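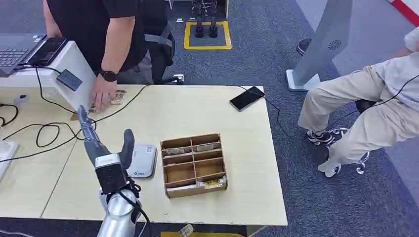 October, 7:40 p.m.

Second day on the Narkunholm cards. Start 9:15, stop 5:50, forty minutes out for lunch. My back is stiff from leaning over a table that is the wrong height for this, and I have the start of a paper cut on the left index finger.

Status first. The Fallari set is done: 203 cards, checked against the printed list twice, same total both times. The Kerr set is not done. The list says 139 and we have 111, which leaves 28 missing or misfiled. I expect most of them are misfiled. The two sets use the same card size and nearly the same back, and whoever packed them last did it by color and ignored the numbers.

Used the cardboard sorting tray, two columns by four rows. Eight compartments is fewer than I wanted. Yesterday I tried one compartment per suit and ran out at once, so this morning I changed the scheme to sort by number range first and by suit second, with each range banded as soon as it was complete. It went faster. A banded bundle stands up in its compartment and doesn't fan out when the tray gets moved. Loose cards slide under each other and have to be squared up again, and that was costing me more time than the sorting.

Yellow label means checked and closed. The rule is that a bundle with a yellow label does not get opened again without both of us present. Arnaldo Brandão opened one at 2:30 to "just confirm" a number. The number was fine. We then had to recheck the bundle, eleven minutes. I wrote the rule on the inside of my notebook cover and showed it to him, and he agreed it was a rule.

Notes on method, for when we do this again:

- Square the deck on the long edge, then the short edge. The other order leaves the corners out and the miscounts come from there.
- Deal into small spreads on the tabletop, face up, five to a row. Larger spreads overlap and the eye skips.
- Read the number aloud. The other person marks the list. Swap every half hour, before anyone gets tired.
- Paper bands only. Rubber bands notch the edges of the older stock within a few days, and two of the Kerr cards already have notches that match a thin band.
- Keep drinks on another surface.

The Fallari stock is heavier than the Kerr and has a linen finish. The Kerr is smooth and picks up fingerprints, and it sticks to itself slightly if the stack has been under pressure. I separated four pairs this afternoon that had been counted as single cards yesterday. That accounts for four of the error in yesterday's total, and the 111 already includes them. I should have caught it by thickness. A stuck pair is obvious between finger and thumb once you know to feel for it.

Craig MacBrayne phoned a little after 3. He wants the whole lot boxed and ready to go back to Cistwood by the end of the month. I told him the Fallari could go now and the Kerr could not. He asked if the 28 could be reprinted. They could, but the backs would not match under any decent light, and a deck with mixed backs is no use for play. He said to keep looking. He is also going to check the drawer at his end — he thinks there may be a loose stack in with the rule booklets. That would have been good to know yesterday.

Some disagreement with Arnaldo on how to treat the blanks. There are 2 in the Fallari set, same back, nothing on the face. He says they are spares and should be counted. The list doesn't mention them. I left them out of the 203 and put them in an envelope marked as blanks, so either view can be satisfied later by one line in the notes. He still thinks it should say 205.

The table was crowded by the end of the day. Too many cables on it. I moved my phone to the right-hand side before lunch and it stayed there, charging, which kept me from looking at it. The laptop stays on the counter from now on. I typed the list there standing up, and the walk of a few steps between reading and typing is a nuisance but it stops me from setting the notebook down on top of the cards.

Condition grades so far. Fallari: nearly all good, six with soft corners, one with a crease across the lower third. Kerr: mostly fair. Edge wear throughout, some yellowing on the white border, and the low numbers are worse than the high ones, presumably from being on the outside of the stack. I have not graded the notched pair yet. I would call them poor, but Arnaldo wants to see whether a night under a flat weight does anything. It won't restore the edge. It might take out the slight curl.

Tomorrow: go through the Fallari leftovers packaging and the sleeves, then the two padded envelopes I haven't opened. After that the Kerr high numbers again from the beginning, reading aloud, with me marking. Need more paper bands and a second tray if the stationer has the same size. If the stationer doesn't, I'll cut dividers out of the shipping box and make do.

Dinner was soup and the end of the bread. Finger is fine with tape on it. Lights off by 10:30, alarm at 6:50.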